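Zolollow Twin Bench Cell
Two-arm tabletop station for small-part plugging, sorting and kitting
Item no. 3871
Page updated 2/25/24

Two arms, one bench, one operator close by. Built for the fiddly jobs that wear people's hands out by lunch: plug adapters, small connectors, cords, little packs that have to go from one spot to another. Ships with frame, rail, both arms, baskets and the Fudance teaching software. Bench top not included (most shops use their own).

What it does on a shift

The cell takes the repeat part of the job. Pick up the adapter, line up the prongs, push it in, go again. Your person sets out the strips, clears the finished ones and deals with whatever the arms can't. Mixed colors are fine. Mixed clutter is fine too, within reason, it was taught on messy benches and not just clean ones.
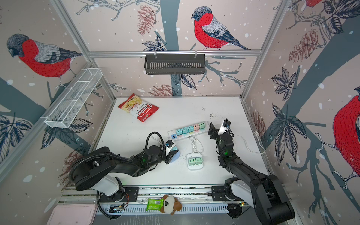 Teaching takes a morning for a simple task, longer for anything with a floppy cord. The operator guides the arms through the move, Fudance saves it, then you run it slow and fix the bad spots. No code. If you can use a label printer you can use the teach screen. Saved moves can be renamed, copied or switched off from the same page, and an old version is kept untill you delete it.

What changes for your people

Less pinching and twisting. More checking, more loading, more deciding. The Quinlan plant put in 3 cells last November on the adapter line and kept the same crew, but the jobs got shuffled: two of the old plugging seats became a setup seat and an inspection seat. Setup pays a grade higher there. Some of the crew liked it right away, some wanted their old seat back and said so. Plan for that talk before the crate shows up, not after.

Things the Quinlan crew asked for that are now standard:

Pause button within reach of the seated operator, both sides

A slow mode that stays slow until a person changes it

Job log readable by the crew, not only by the office

Quieter fan in the power box

Things they asked for that we don't have yet: a foot pedal, and a way to hand a part straight to the arm. Working on the pedal.

Where it fits and where it doesn't

Good for: adapters, plugs, light snack packs, soft goods, small boxes, short cords. Not good for: anything heavy, anything sharp, liquids, parts that have to be placed dead exact without a fixture. Long cables are hit and miss. The arms can work close together over the same part, but set the shared zone small at first and open it up as the crew gets used to it.

Parts and layout

Aluminum frame, open front. Arms bolt to the front rail. Side and back panels can be covered in whatever you like, plain or patterned, just do it before teaching and leave it alone after. Baskets clip or tie to the frame and can be moved. Keep controller boards and wiring clear of the arm bases. Wipe the top at shift change, crumbs and grit get into the fingers.

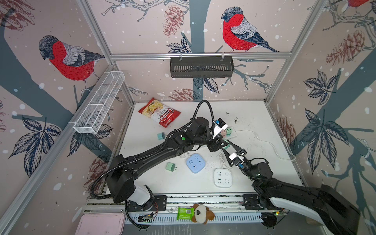
Service and spares

Finger pads are a wear part, check them weekly. Swap kit is item 103, one kit does both arms. Cable hose should be looked over any time an arm gets bumped. Joint service is due at 4000 hours and is done at our Cevport shop or on your floor, your choice, on-floor costs more. Loaner arms availble while yours is out, ask early, they go fast in the fall.

Wrist camera: one per arm, used for close work near the fingers. Clean the lens with a dry cloth only. If the view goes cloudy stop the job and clean it, don't just let it run. Operators can bring up the wrist view on the teach screen any time, handy when a part is hidden from the seat. 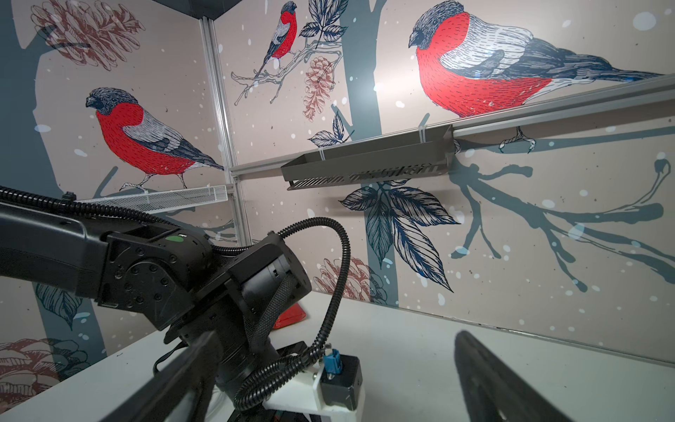
Wrist camera view, gripper fingers at bottom, robot arm at left.

Ordering

Sold as a full cell. Second cell on the same order ships in the same crate run and shares one Fudance license. Operator training is in the price and it is for operators, please send the people who will sit at the bench. Lead time changes by season, call or write Cevport for the current one. Returns accepted on unopened spares only.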